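이사 준비하면서 깨달은 것들 타래로 좀 풀어봄. 원룸에서 2년 살았는데 짐이 왜 이렇게 많은지 나도 모르겠다ㅋㅋㅋ

1/
일단 책. 책이 제일 문제다. 한 권 한 권은 가벼운데 상자에 담는 순간 돌덩이가 됨. 처음에 큰 상자에 꽉꽉 채웠다가 허리 나갈 뻔해서 다 꺼내고 작은 상자로 다시 쌌다. 책은 무조건 작은 상자입니다 여러분...

2/
상자는 Barken에서 묶음으로 샀는데 바닥이 두 겹이라 꽤 든든하다. 대신 테이프가 잘 안 붙음. 손바닥으로 한참 문질러야 함. 처음 싼 상자는 들자마자 밑이 벌어져서 양념통이 현관까지 굴러갔다 (고춧가루 뚜껑 닫혀 있던 거 진짜 천운)

3/
옷은 계절별로 나누다가 포기하고 "당장 입을 것"이랑 "나머지"로만 나눴다. 겨울 패딩 압축팩은 하루 지나니까 공기가 슬슬 들어와서 원래 크기로 돌아와 있더라. 지퍼 부분을 두 번씩 눌러 닫으니까 좀 낫긴 한데 아직은 못 믿겠음

4/
버릴까 말까 고민되는 물건은 뚜껑 없는 통 하나에 몰아넣는 중. 통이 넘치면 그날은 무조건 정리하는 날로 정했다. 어제 넘쳤는데 못 본 척하고 잤음
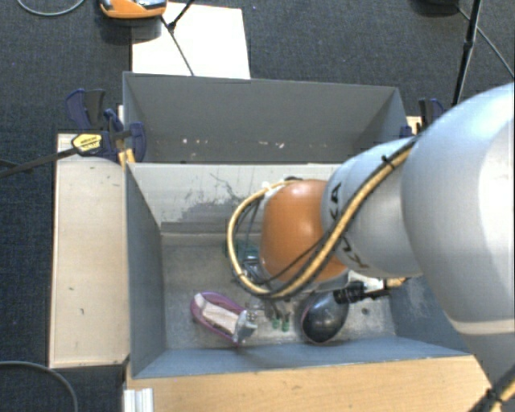
5/
중고 거래 얘기. 책상은 Civer에 올렸더니 한 시간 만에 나갔고, 의자는 아직도 우리 집에 있다. 다들 "의자 상태 어때요?" 물어보고 사라짐. 사진을 여섯 장이나 올렸는데요... 앉아보면 진짜 편한데 이걸 글로 어떻게 증명하냐고

6/
이삿짐 견적은 꼭 여러 군데 받아보세요. Zapata는 전화로 대충 불러줬고 Brolbridge는 방 사진을 보내달라고 해서 꼼꼼하게 잡아줬다. 결국 Brolbridge로 정함. 사다리차가 필요한지부터 물어봐 준 게 컸다. 새 집이 4층인데 엘리베이터가 없거든요ㅠㅠ

7/
주방은 마지막에 싸라는 말 많이 들었는데 나는 반대로 제일 먼저 쌌다가 지금 나무젓가락으로 연명 중이다. 냄비 하나랑 국그릇 하나는 제발 끝까지 남겨두세요. 어젯밤에 라면 끓이려고 테이프 붙인 상자 세 개를 다시 뜯었다. 냄비는 세 번째 상자에 있었음

8/
상자 겉에 "잡동사니"라고 쓰는 거 금지!! 지금 우리 집에 잡동사니 상자만 다섯 개인데 뭐가 들었는지 하나도 모르겠다. 윗면에만 써도 안 됨. 쌓으면 안 보이니까 옆면에도 꼭 쓰기. 나는 어제부터 들어갈 방 이름이랑 제일 중요한 물건 하나를 같이 적고 있다. "욕실/드라이기" 이런 식으로

9/
그리고 첫날 밤 가방 따로 싸두기. 칫솔, 충전기, 수건, 잠옷, 휴지, 가위. 가위가 은근 중요한 게 상자를 열어야 가위가 나오는데 상자를 열려면 가위가 필요함ㅋㅋㅋ 지난번 이사 때는 열쇠로 테이프 긁다가 손톱 부러졌다

10/
주소 변경은 은행, 카드, 택배 앱까지 했고 인터넷 이전 신청이 남았다. 3월이 이사철이라 기사님 예약이 밀린다길래 내일 아침 9시 되자마자 전화할 예정

11/
화분들은 내가 직접 안고 갈 거다. 몬스테라가 그새 너무 커져서 택시에 탈 수 있을지 모르겠네. 큰 식물 옮겨보신 분 계시면 요령 좀 알려주세요! 비닐로 싸도 되나요? 그리고 의자 사실 분도 찾습니다. 진짜 편해요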